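Ticket 1987: Louvred wardrobe door binding, back bedroom
Product: Rornden sliding door kit, two-door, top-hung
Status: Open, waiting on part
Priority: Low
Opened by: Socorro Ríos
Date opened: 13 April 2018

Reported fault
The left door sticks partway along the track and has to be lifted slightly to get past. The right door runs freely. The fault began in March, after the carpet was replaced. The doors and track have not been modified.

Checks made by tenant
Track vacuumed. Dry silicone spray applied to the top rail. No change. The floor guide was checked by hand and feels firm. The bed can't be moved out of the room, so it has been covered with a tablecloth to keep grit off the bedding while the rail is worked on.
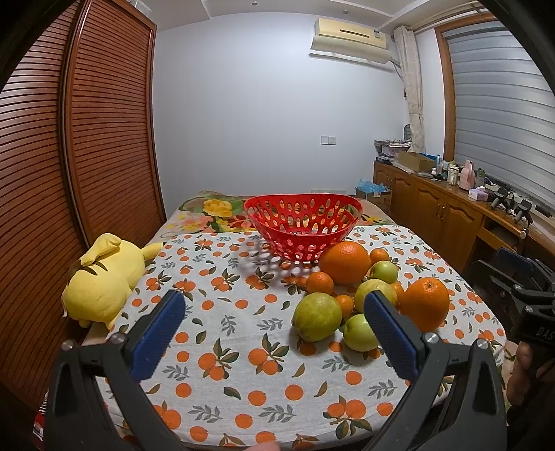 Zeyu Han
Maintenance coordinator, Brater Property Services

Room details noted from the attachment. Wardrobe is on the left side, tall, wooden, with two reddish-brown louvred sliding doors. The bed is still in use as a sorting surface: oranges, mandarins, apples and the red plastic basket are on the cloth. Please put the fruit back in the basket and take it to the kitchen before the visit, along with the yellow Pikachu. The quilt at the head of the bed can stay against the wall.

Visit 1
Left door removed and laid flat. Rear hanger wheel has a flat spot and the axle is worn. Front hanger is serviceable. Clearance under the door measured 3 mm at the leading edge and 8 mm at the trailing edge. The new carpet has taken up most of the adjustment at the front.

Raised the front hanger two turns. Door rehung. It now clears the carpet but still catches where the flat spot comes around. Louvres checked for loose slats, none found. Track is straight over the 300 mm section where the sticking was reported.

Parts
One pair of hanger wheels, 19 mm, ordered from Fotel. The Cai wheels held in the van are the same diameter but the axle is too short for this bracket, so do not substitute.

Reply from Socorro Ríos
Door is better but still catches. I have been leaving it half open. Fruit is in the kitchen. Is it all right to use the right door as normal?

Reply from Zeyu Han
Yes. Leave the left door where it is until the wheels are fitted. Allow 75 minutes for the second visit.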